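Notebook, Huvetti workshop, back bench
1/29/20
Written by Yu-ting Tang

Continuing from the last entry. I promised Biljana that I will finish the sorting of table waste before we order new boxes, so today was only for this. The question is still the same one: when people finish eating in the break room at Limville, what do they leave on the plate, and into what kind of box can it go so that the plate comes back clean enough for washing.

Morning. I read again the notes of Ardalan from September. His weighing is good but he put all small waste in one column, wrappers and tissues together. For the washing people it makes no difference, but for the box it makes a lot. A wrapper is light and has a shape of its own, it opens again after you crumple it. A tissue stays where it falls and takes up more space than you expect. I want two columns from now on. I made the new sheet and put it in the shared folder under the name "table waste v2".

The old sheet has 1,412 lines in total. I did not try to split them after the fact. Snædís asked if we can guess from the weight and I said no, a folded wrapper and a half tissue can give the same number on our scale. Better to start clean.

Bench setup. I used the wooden table and stood a big sheet of cardboard behind it, as Chi-keung did last time. It keeps small things from falling down at the back, and the plain brown color is restful when you look at small pieces for a long time. The sheet already has a fold across it and some smudges, but it stands well. If somebody needs cardboard for packing, please take from the pile under the window and leave this one.

Boxes. We have now two kinds to compare:

1. The clear rectangular box with separate lid. Rounded corners, a small rim on top. I like it because I can see the contents from the side and do not need to bend over it. During sorting I leave the lid lying flat on the table. In the notes for the kitchen we should write clearly where the lid must go, otherwise it will end up under things. 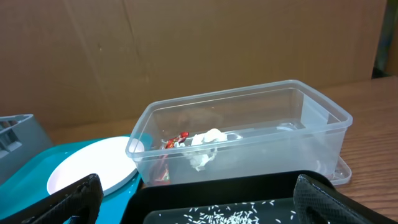

2. The gray box from Akpan. Deeper, not transparent, lid with a hinge. The lid cannot be lost, this is the big advantage. But I had to look inside each time to know what is there, and with the lid half open the opening is small for a hand. Snædís tried with gloves and did not like it. I will keep it on the list, but only for the corridor, where people throw in one thing and walk away.

Tray and plate. The teal tray and the white plate stay on the left side, the box to the right of them. I am right-handed, so for me this is natural, I hold the plate with the left and move the waste with the right. Biljana is left-handed and she asked for the opposite. We should try both before we draw the position on the counter. One thing to take care of: if the box comes too near, it sits over the border of the plate, and then you cannot lift the plate without moving the box also. I think a small gap of two fingers is enough. Maybe a strip of tape on the counter is the simplest solution.

Wrappers. The red and gold candy wrapper is a good test piece, the shiny kind is common in the break room and it is easy to recognize on the sheet. I put it in the "wrapper" column without any discussion of the material. Ardalan wants to know if the metallic ones should be separate. My opinion is no, not at this stage. If the waste company asks for it, we add a column.

Tissues. Only crumpled ones, as people leave them. I considered to fold them flat for better weighing but then the test is not about real tables anymore. For volume I will use the 300 ml cup and press lightly, the same hand each time.

Still open:

- Biljana to ask Jumonstead about the price for six clear boxes with lids, and if lids can be ordered alone.
- Chi-keung to check if the clear box survives the dishwasher at Limville. The rim worries me a little, the plastic seems thinner in that place.
- Me: write the short instruction for the kitchen, one page, big letters. No drawings until the left and right question is decided.
- Ardalan to say if he agrees with the two columns. If I hear nothing I will start with the new sheet.

The scale went back to the cabinet, second shelf. The battery is low, I wrote it also on the whiteboard.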